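How to Set Up a Standing Monthly Meetup With Friends

This guide covers a fixed monthly meetup for a small group of adults with full schedules. It assumes you already know the people and mostly fail to see them. Setup takes one evening. Results should be judged after a year, when the group has had 12 chances to meet.

Before you start

You need a list of names, a shared calendar, and one message thread. Keep the first list short. A group of five or six can fit at one table and hold one conversation. Larger groups split into smaller ones and need a different plan.

Step 1. Fix the slot

Choose a position in the month, such as the second Thursday or the last Sunday, and a start time. Do not poll for dates each month. Polling adds a decision to every meeting, and most groups stop when one poll goes unanswered. Offer two slots, take the one that suits more people, and enter it as a repeating event with no end date.

Step 2. Set the minimum

Agree on the smallest number of people for which the meetup still happens. Two is workable. Write this in the thread so that a late cancellation does not start a new discussion.

Step 3. Rotate the host

List the hosts in order by first name and leave the order alone. The host picks the place and sends one reminder. If a host cannot do their month, they swap directly with another person and post the swap. Hosting at home is optional; a park or a diner counts.

Step 4. Limit the work

Hosting costs should stay low enough that no one delays their turn. Loretta Ambrose, whose Trastberg group has used this method for 11 years, sets these limits:

Food: one dish from the host, drinks from everyone else.
Cleaning: the table and the bathroom only.
End time: stated in the reminder.

Step 5. Plan for the first hour

People who have not met for some weeks tend to trade news and stop there. Start with one open question and let each person answer before moving on. "What has taken up most of your time since May?" works better than "How are you?" Follow up on what was said last month. A short note on your phone after each meetup helps with this.

Step 6. Handle absences

Do not ask for reasons. After three missed meetups in a row, the current host calls the person, by voice, outside the group thread. Ask if the slot still works. Remove a name only when the person asks.

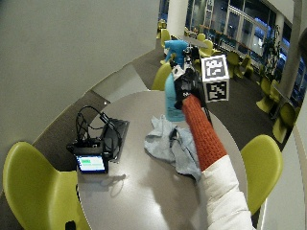
Spray bottle at the far side of a round table.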